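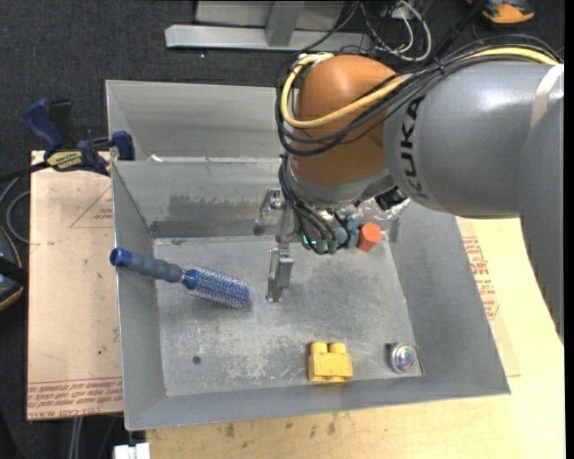

How We Take Care of a Robot Arm

Written for young visitors by Nilmini Howlader

A robot arm can work for many hours and it does not get bored. But it still needs people. Every morning somebody must check it, clean it and sometimes repair it. In this page I will tell you how we do this at Barua, the workshop where I am working. Our arm has the name Bosero. The children from the school next door chose it.

What is Bosero's job?

Bosero picks up things from one metal bin and puts them into another metal bin. They can be toys, brushes, blocks, many kinds of small things. For you this is very easy. For a robot it is difficult, because each thing has a different shape. A brush is long and has bristles. A toy block has flat sides and corners. A shiny thing reflects the light, and this can confuse the robot's cameras.

The parts of the arm

Think about your own arm. You have a shoulder, an elbow and a wrist. A robot arm has joints too, and inside each joint there is a motor. On our arm, one of the joints has a round orange cover, so it is easy to find. Between the joints are the long, stiff parts. We call them links. The big gray link has the name of the maker, KUKA, written on it in black letters.

At the end of the arm is the gripper. It is the robot's hand, but it does not look like your hand. It has a thin metal finger with a small flat foot at the end.

Along the outside of the arm you find a yellow hose and black cables. Cables can carry electricity to a machine, and they can carry messages, a little like the nerves in your body. They must be long enough for the arm to bend. If they are too tight, they can break. If they are too long, they can catch on something.

The morning check

Arif Gunawardena does the check at 7 o'clock, before the other people come. First he makes sure that the arm is stopped and that it can not start by itself. He locks the main switch with a small padlock and he keeps the key in his pocket. This is the most important rule in our workshop. Nobody puts a hand near the arm before the padlock is on.

Then he takes his list. It has 14 lines, and I will tell you some of them.

Look at the cables from one end to the other. Is there a cut? Is there a place where the cable rubs?

Touch each screw of the gripper with the tool. Is it tight?

Look at the gripper finger. Is it straight?

Wipe the bins with a cloth. Dust and small pieces of paper must go away.

Check the clamp at the corner of the bins. A clamp is a tool that squeezes things together very strongly, so that they stay in their place.

Why must the bins stay in place?

The robot remembers where the bins are. It keeps the place as numbers in its computer. If somebody pushes a bin by the width of your thumb, the numbers are not correct any more. The robot can then put its finger down on the metal wall. One time in January this happened to us, and the finger was bent. Arif needed 17 minutes to take it off and put on a new one. After this he needed the whole afternoon to test it.

How do we teach the robot the place again?

This work is called calibration. It is a long word, but the idea is simple. Seema Rathore moves the arm very slowly with a hand controller, until the gripper finger is just above one corner of the bin. She presses a button and the computer saves the place. Then she goes to the next corner. When all the corners are saved, she asks the robot to visit them alone, still very slowly. She watches with one finger near the red stop button.

Some words to remember

Joint: a place where the arm can bend or turn.
Link: the stiff part between two joints.
Gripper: the part which holds things.
Clamp: a tool that squeezes things so they do not move.
Calibration: showing the machine the correct places.

Try it at home

Put two empty boxes on a table and some small toys in one of them. Close your eyes and use only two fingers to move the toys to the other box. Now ask a friend to push one box a little to the side, without telling you where. Try again. You will understand why Arif checks the clamp every morning.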